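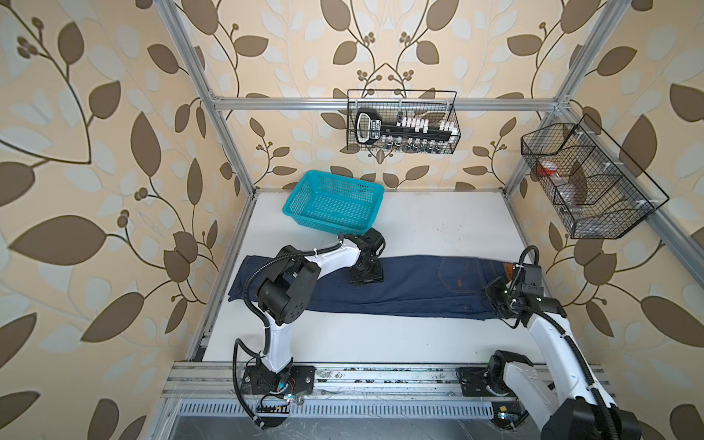 1. Project outline

This report covers the second half of the two-arm garment handling project carried out in the robotics lab at Lidthorpe. The task given to our group was to take a pair of jeans lying on a table and fold it into a flat package that can be lifted into a basket without coming apart. Both arms had to be used. No clamps, boards or templates were allowed on the work surface, and the garment could not be pinned or taped.

The first half of the project (simulation, arm selection, mounting) is described in our March report and is repeated here only where a decision was later changed. The demonstration for the course took place on October 18, 2019. The code was frozen before it and all results below were produced with the frozen version.

2. Workcell

The two arms are bolted to an aluminum rail along the near edge of the table. The enclosure behind them is built from aluminum extrusion with a wall on three sides, open at the front where the operator stands. Tools and bottles are kept in wire-mesh baskets hung from the extrusion, so the table itself only has to hold the garment and the plastic target basket.

The table surface is white. This was carried over from the March setup, where a darker surface had been tried and rejected. Indigo denim on white gives a clean outline with a single threshold, and most of our vision code depends on that. The surface picks up gray smudges over time. These have no effect on the outline of dark jeans, but they do produce false corners with light garments, and the surface must be wiped before any run with pale fabric.

The baseplates were shimmed once after mounting. Before shimming, the two arms disagreed on the height of the table near the middle, and one gripper would touch down while the other still reported clearance. After shimming the disagreement was small enough to be absorbed by the pad.

Cabling runs outside the arm links in corrugated conduit, held with zip ties. The ties have to be left slightly slack at the elbow. With tight ties the conduit pulled on the wrist when the forearm was fully extended, and the resulting offset was mistaken for a calibration error for most of a week.

3. Software

The control program is called Jikden. It is a rewrite of the March program and shares almost no code with it. Jikden is organized as a list of moves, where each move names an arm, a start pose, an end pose and a condition that must hold before the next move may begin. An arm that is not named in a move holds its position. Moves for both arms can be tied together, in which case the slower arm sets the pace.

The earlier program, Major, planned the whole fold at the start and then played it back. It worked in simulation and failed on the table. Fabric shifts under the gripper, and by the second fold the real edge was no longer where Major expected it. Jikden takes a new outline of the garment after every release and replans only the next move. The cost is time, as discussed in section 6.

Vision is handled by one fixed camera looking down into the enclosure. The outline is extracted, simplified to a polygon, and matched against a jeans template with a waistband end and a leg end. Jikden also looks for the lighter fold line along the legs. If the line is found, it is used to set the axis of the garment. If it is not found, the axis is taken from the outline alone, which is less accurate when one leg lies partly on top of the other.

Grasp points were learned from labeled images. Fanni Halász did the labeling tool and most of the labeling, for a final set of 3,469 images. Each label marks a point on the fabric edge and a direction of approach. Images in which the labeler could not decide between two points were kept and marked as uncertain, then left out of training. We also tried training with them included. The detector became more willing to choose points in the middle of a leg, where there is no edge to hold, and the change was reversed.

4. Fold sequence

The sequence used in the demonstration was as follows.

Start. The jeans are laid across the table with the waistband to the right and the leg openings to the left, legs together. The operator is allowed to place the garment but not to smooth it after Jikden has started.

Flatten. The left gripper presses down near the middle of the garment and holds. The right gripper works at the waistband and draws it gently away from the center. The press and the draw are tied moves. If the outline does not get longer within the time limit, the draw is skipped.

First fold. The left arm lifts the leg openings and carries them toward the waistband. The right arm holds the waistband end against the table. The carry follows a low arc. A high arc lets the legs swing and land at an angle, and a straight drag at table height bunches the fabric at the knee.

Settle. Both grippers release and withdraw to the front rail. A new outline is taken. If the upper layer is off the axis by more than the tolerance, one correcting pull is allowed.

Second fold. The folded end is brought over in the same way. The stack is now thick enough that the gripper must open wider on approach, and the table contact check has to be replaced with a fabric contact check based on motor current.

Transfer. Both arms slide under opposite sides of the package, lift together, and lower it into the basket at the back left of the table. The left arm has the shorter reach to this position and arrives first unless the moves are tied.

5. Gripper pads

The original fingers were hard plastic and slid on denim at any useful closing force. We fitted flat square pads for pressing, and the pad is now used for both holding and flattening. Several pad coverings were tried. A soft foam held the fabric well but took a permanent dent, after which the contact height drifted from run to run. Thin rubber sheet was chosen. It is replaced when the surface turns shiny.

The pad must be parallel to the table when it touches. If it lands on one edge, it pushes a ridge of fabric ahead of it, and the ridge is later read as part of the outline. Jikden therefore stops just above the fabric, levels the wrist, and then completes the descent. Seams are still a problem. When the pad comes down on a thick side seam, the wrist tips slightly and the far side of the pad does not hold. We did not solve this in software. The grasp points near the seams were moved inward by hand.

6. Results

A run was counted as complete if the garment ended up in the basket with both folds intact. Runs in which the operator touched the garment were counted as failed, including those where the touch was not needed. The test series consisted of 136 runs. Garments were drawn from a pool of 14 pairs of jeans of different sizes, and each pair was shaken out between runs to remove old creases as far as possible.

Flattening and the first fold were reliable on medium sizes. Large sizes came close to the reach limit of the left arm, and the leg openings were sometimes picked up on one side only. The most frequent cause of failure was the transfer. The package would leave the table in good order and then open at the second fold when one arm lifted slightly ahead of the other. Tying the lift moves reduced this but did not remove it, as the tie controls the timing of the commands and not the actual position of each gripper.

The longest complete run took 469 seconds. Most of that time went to repeated settling, with the arms withdrawing so that the camera could take a clear outline. A second camera would allow the arms to stay closer to the garment. We had no mount for one and did not test it.

Stiff, newly washed denim gave better results than soft denim at the first fold and worse results at the second, where it tended to spring open before the gripper had cleared it. A hold time was added after the second fold. It was set by trial and is a single value for all garments. A value based on measured thickness would be better.

7. Comparison with the Sokcombe group

The group at Sokcombe worked on the same task with one arm and a longer sequence. They were kind enough to lend us their outline code, which we used as a reference during testing. Their program finds the waistband from the label patch and back pocket instead of from the outline. This works with the garment facing either way along the table, which ours does not. It fails when the jeans are placed with the front side up. We had planned to combine both methods in Jikden and ran out of time. The interface for it is in the code and returns an empty result.

8. Open points

The calibration routine must be run after every power cycle, and skipping it gives no warning. A check at startup should be added.

The loose signal wires near the arm bases should be moved into a covered channel. Connectors there have come free twice, and both times the fault was reported as a motor error.

Dust and loose fibers collect on the front rail and around the ventilation slots below it. The rail should be vacuumed before the arms are removed from it or remounted.

The correcting pull in the settle step is limited to one attempt. Allowing more attempts was tried briefly. On soft denim the second pull usually undid part of the first, and the limit was put back.

Only jeans have been tested. The template format in Jikden allows other garments – a template for shorts exists but has never been run on the table.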